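Koserer returns to the studio after a six-year break

The electronic duo Koserer has confirmed that it is working on new music again. Fans of the group were waiting for this news since the last tour ended, and many of them already believed that the project was closed for good.

According to a short message sent to the mailing list, the duo has been recording at Savolainen, the small studio outside Estholm where the first record was also made. There are 15 finished songs at the moment, but only part of them will be on the album. The working title is "Datorard," although the musicians write that it can still change before the release.

The sound is said to be slower and warmer than before, with more piano and less drum machine. One song is sung completely in a low voice, almost like speaking, and it could become the first single in January.
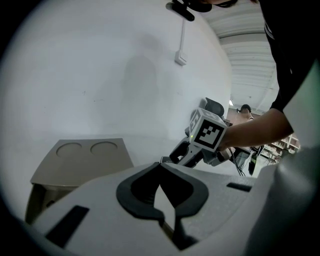
The duo also plans one listening evening in Estholm before the album comes out. The hall has only 374 seats, so tickets will be given by a draw among subscribers of the mailing list. At the last count there were 3252 of them, and new names are accepted until the end of the month. A longer tour is not decided yet. The vinyl edition will follow later in spring.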